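# Siver Bimanual Cell: Setup and Maintenance Notes

Maintained by Inger Thorlacius, Clallow Laboratory. Last revised 12 Jul 2024.

## Scope

This file covers the preparation and routine care of the Siver cell, in which a two-armed humanoid places blue parts on a white task layout with printed outlines. Control software is documented separately in the Villow repository.

## Preparing the cell

1. Close the black curtain behind the table.
2. Set the layout within reach of both arms and check that the printed outlines are legible.
3. Place the parts according to the start sheet for the session.
4. Power on the arms and wait 300 seconds before homing.

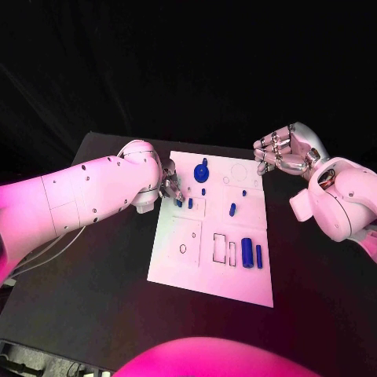
End effectors may be changed between sessions. The type fitted to each arm must be entered in the cell log before homing, as the Villow configuration holds a separate tool offset for each one. A session started with the wrong offset is to be stopped and its recordings discarded.

## Cables and covers

Cables must hang free of the table edge through the full range of the shoulder. Where wiring is exposed at an opening in the casing, inspect the insulation before power-on. Shell screws are checked every 4 weeks. Do not tighten them with the arm energized.
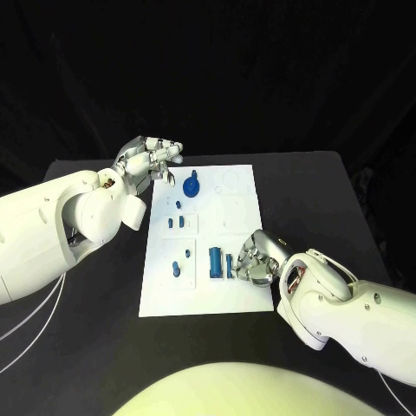

Finger joints are inspected on the same schedule. Close each hand on a peg from the spare set, hold for 19 seconds, and release. If a finger lags or the peg slips in 2 consecutive trials, remove the hand and send it to the Ásgeirsdóttir workshop with a copy of the log entry.

## Known issues

- Homing may fail if a hand is left low over the layout. Raise both arms manually first.
- Cable ties at the left elbow loosen with use. Replacement is due in October.

## Contact

Hardware faults: Bergþóra Gunnlaugsson. Changes to this file: Inger Thorlacius.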